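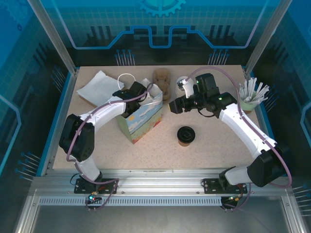 Data card | Workplace automation

Print this page | E-mail this page

Bruncombe Takeaway Packing, release 2

This release holds 417 recordings of two arms packing takeaway orders at the Bruncombe counter: cups, carrier, napkins, straws, gift bag. It goes with the staff notes in notes/, which are shorter and contain more swearing.

What the arms do

The left arm mostly deals with the bag, the right arm mostly with cups. White paper cups are picked up by the rim. Lidded brown cups are in the set too, and so are the molded-pulp carriers, which Stisemeo's original proposal described as "trivial". The proposal is kept in docs/ for anyone who needs cheering up.

What the people do

Before the cell went in, packing was a job. Now it is 25 small jobs, listed in tasks.csv, and 18 of them still belong to staff. They fold bags open, restock straws, answer the door to couriers and press Resume. Hiu-tung Fang, who runs the early shift, asked for Resume to be moved to hip height. It was moved in May. Her other request, that "operator idle" be renamed, is open as issue 34.

Hours were not cut at Bruncombe. Breaks now happen when the arms are busy, so they are more frequent and nobody gets to finish a sandwich.

Known problems

- Tissue paper is labelled "napkin" in the older files. Kamath is fixing this by hand.
- Times of day are from the cell's own clock, which has never accepted summer time.
- Staff voices have been removed. Please don't ask for them back.

Use

Free for research and teaching. Please don't use it to work out how fast a person ought to pack a bag. Hosusis tried, and the chart is still up in the staff room with additions in biro.

Print | E-mail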